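The thumb fault came back in October, after 70 clean runs, and this time I think we've got it.

For anyone who missed the last post: Zaki is the breakfast table setup Fasil Seyoum and I have been running at Plenthorpe. The job is to move plates and mugs and deal with the toast. The trouble is with the hand. Every so often it closes on something, gets the command to open, and the thumb stays where it is. The arm then carries on to the next step with the hand still shut.

On run 323 it did that with a plate. The arm moved off, the plate came with it and hit the side of the toaster. Nothing broke, but Fasil was leaning in to move a mug and had his wrist about a hand's width away. He hit the stop. We finished there for the day.

I'd blamed the thumb motor. Amr Abou Zeid went through the log and found the open command had never reached it — the hand had dropped off the bus for 2 seconds and come back without raising an error. The arm controller only checks the hand at start-up, so it didn't notice.

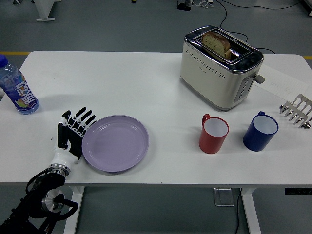 *Hand by the lavender plate, toaster and mugs further along the table.*

We've changed three things. The arm now waits for the hand to report its finger positions before it moves. If the report is late, everything stops. And hands stay off the table while the arm is live, which was already the rule and which we'd got lazy about.

I've also ordered a new cable for the wrist. The old one passes a continuity test when it's straight, so I still need to try it bent.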